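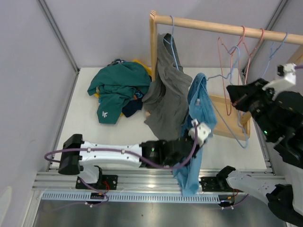

有读者留言问:合同上写的实物赞助金额,能不能直接填进赛事收入预算?按市价填的话,年底对账时总有一块对不上,差额该记在哪里?

合同金额不能直接填入。实物赞助(以下简称VIK)要先折算为“预算抵减额”,再进入预算表。下文以Callville公路赛的赞助台账为例,列出折算步骤。台账版本为2021年10月11日,星期一。

一、适用范围

本方法适用于赞助商以产品或服务代替现金履约的情形。纯现金合同不需要折算。混合合同应拆成两行,现金部分与VIK部分各自编号,共用同一合同号。

二、准备材料

赞助合同及全部附件。
已批准的赛事支出预算,须细到科目。
赞助商当期公开报价单,或同类产品的采购报价。
上一届的实际领用记录。首次办赛没有领用记录的,用各部门签字的需求表代替。

三、折算步骤

1. 拆分交付项。逐条列出合同中的产品和服务,每项一行,写明单位、数量、交付地点和交付期限。“全面支持”“必要协助”一类措辞不列行,转入备注,待赞助商书面明确后再补。

2. 对应预算科目。每一行都要找到它所替代的支出科目。找不到科目的,抵减额填零。Goketti合同中包括运动饮料和赛后招待酒会两项,预算里有补给科目,没有酒会科目,因此只有饮料一项可以抵减。酒会仍按合同履行,不影响预算。

3. 核定单价。取合同单价与组委会可取得的采购价中较低的一个。赞助商通常按零售价列示,组委会批量采购拿到的价格会低一截,两者之差不构成节省。

4. 核定数量。取合同数量与实际需求量中较低的一个。Amton提供计时终端200台,需求表只列了70台,则按70台计算。其余终端可以接收备用,抵减额为零。

5. 扣除附带成本。运输、仓储、保险、安装、人员培训以及赛后退还的费用,合同未写明由赞助商承担的,一律从该行扣除。扣除后为负数的,保留负数,不得改为零。

6. 汇总。各行抵减额相加,得到该合同的预算抵减额,公式如下:

抵减额=较低单价×较低数量-附带成本
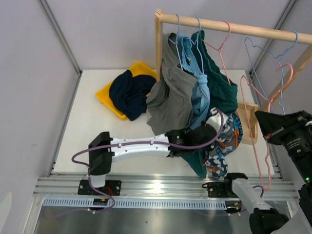
图2 木制挂衣架与黄色托盘

四、台账字段

台账共设12个字段:合同号、行号、赞助商、交付项、单位、合同数量、核定数量、合同单价、核定单价、附带成本、抵减额、备注。交付日期写在备注里,格式统一为年月日。以前的版本曾把“市值”单列一个字段,现已取消,需要时由合同数量与合同单价相乘得出。

同一交付项分批到货时不要新增行,在备注中逐批登记。赞助商更换型号的,原行冻结,另起一行,备注注明原行号。

五、权益侧的处理

抵减额只用于支出预算。赞助级别的认定、标识面积和嘉宾席位仍以合同金额为准,两套数字不得互相替代。Mägi的合同金额达到第二级,抵减额却比合同金额低近10个百分点,其权益等级不变。对外公布赞助总额时,应注明是合同金额,并说明是否含VIK。

增值税处理不在本文范围内。赞助商提供服务、赛事方提供广告位,在不少地区会被视为两笔独立交易,双方需要分别开票,签约前应向当地税务机关确认。

六、常见错误

把排他权当作收入。排他条款限制了组委会向其他供应商采购,本身不产生抵减额。若由此使某项采购价格上升,升高的部分计入附带成本。

重复抵减。计时终端与计时软件常出现在同一报价里,若预算中只有一个“计时服务”科目,两行合计不得超过该科目的批准额。

用到货数代替核定数。到货数只用于履约检查。到货少于核定数量时,先更新核定数量,再重新计算抵减额,短缺部分另行发函催交。

币种不一致。报价为外币的,按合同签署当日汇率折算一次,此后不再调整,汇率写入备注。

七、复核时间

第一次复核在支出预算定稿之前,第二次在次年3月,与上一届领用记录一并归档。两次复核由不同人员完成,修改过的单元格保留原值。归档文件包括台账、签收单和全部催交函件,按合同号排序。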